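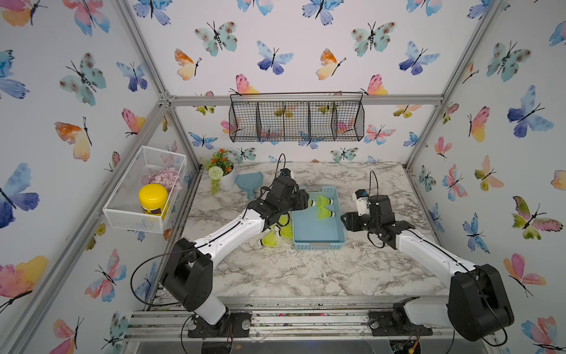
Chapter 5
Falling Through Air

Drop a coin and a dry leaf from the same height. The coin clicks on the floor while the leaf is still wandering down, and that little race holds a whole chapter of physics! Gravity pulls on both. Air pushes back on both, too – and the push depends on shape, size and speed.
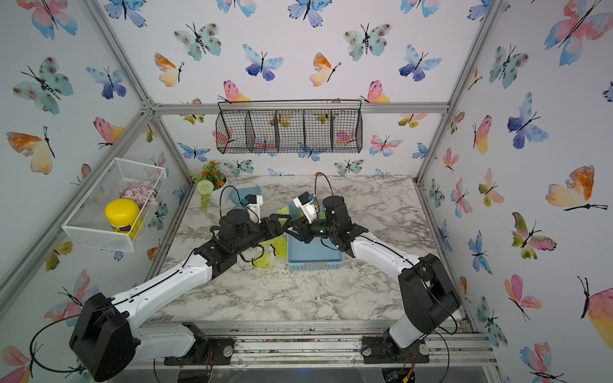
65

We call that push drag. Ysaline Deschamps drops seeds from the bell tower in Rillano every June, and her notes (page 10 of the workbook) are a treat. Broad, light seeds drift. Small, heavy ones plunge. 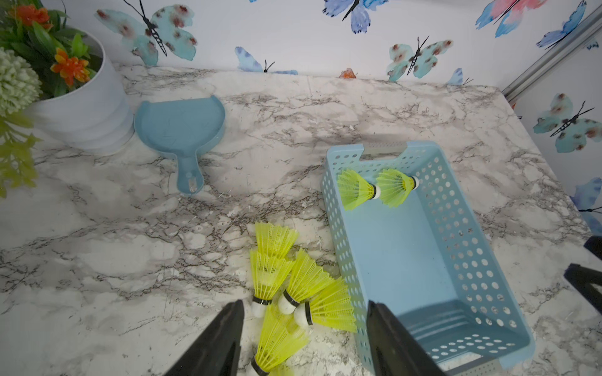 Figure 5.1 Flowers in a round white pot.

Petals make great test objects, so save a few for Activity 1.
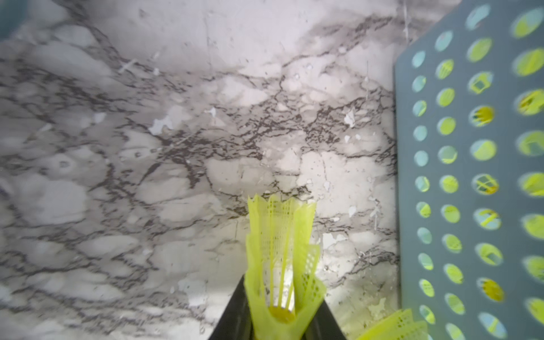

Drag grows quickly as speed goes up. A falling object gains speed until drag balances its weight, and from then on it falls at a steady rate, its terminal speed. Look at the flared skirt on the yellow-green shuttlecock, with its fine mesh and scalloped rim. A wide cone like that catches a lot of air for very little weight. Which would you expect to land first, the shuttlecock or a golf ball?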